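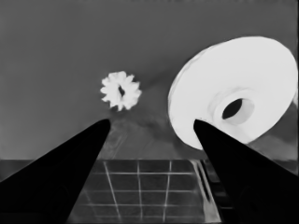 Go early, a regular at Skidmont told me, the good cheese goes by ten. So I did, and the May food fair at Kastmont was heaving already!

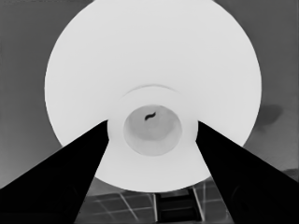 Was it worth the 3 quid to get in? For the smoked cheddar alone, yes, and I bought far too much of it.

Then the cider tent (57 sorts, I tried two).

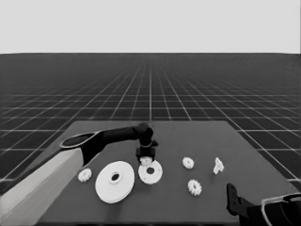

Can you take dogs? On a lead, but they're kept out of the tents.

I caught the bus back via Cusisby, very full. 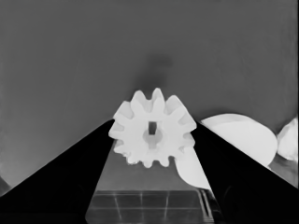 Another passenger reckoned the pies were better last year.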